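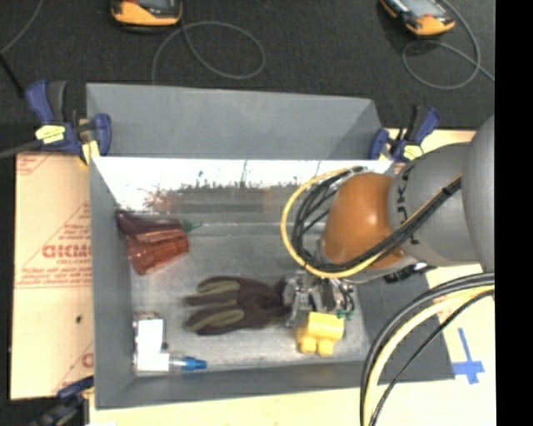
Waltard swap room gets its big gray bins back

February 21, 2019

Good news for anyone who has been hanging on to a bag of outgrown toys or spare garden gear: the swap room at the Waltard community center is open again, and it looks great! The room had been closed since November while the floor was redone and the old shelving came out.

The best part is the return of the mixed bins. Regulars will remember them well — you drop in whatever you no longer need, and you never quite know what will be lying next to it. A work glove can end up beside a chunky yellow toy, and both will find a new home. The big gray bins are scuffed from years of use and still as solid as ever, so the center has wisely kept them.

Opening day brought in 106 households from Waltard and Trernel, a wonderful turnout for a cold winter morning. Work gloves and small toys went fastest, with kitchen things close behind. There are now 13 bins set out along the walls, up from the handful the room started with, and they are low enough for kids to reach into and dig around (which they did, with great joy).

A few house rules are the same as before. Gloves should come in pairs where possible, though singles are welcome in the craft bin by the door. Toys need to be clean and in one piece. Each household can take home 2 full bags per visit, and there is no charge.

The center has the room on Lemaire Street secured through 2028, so there are plenty of happy rummaging days ahead. Donations can be left at the side entrance during regular opening hours.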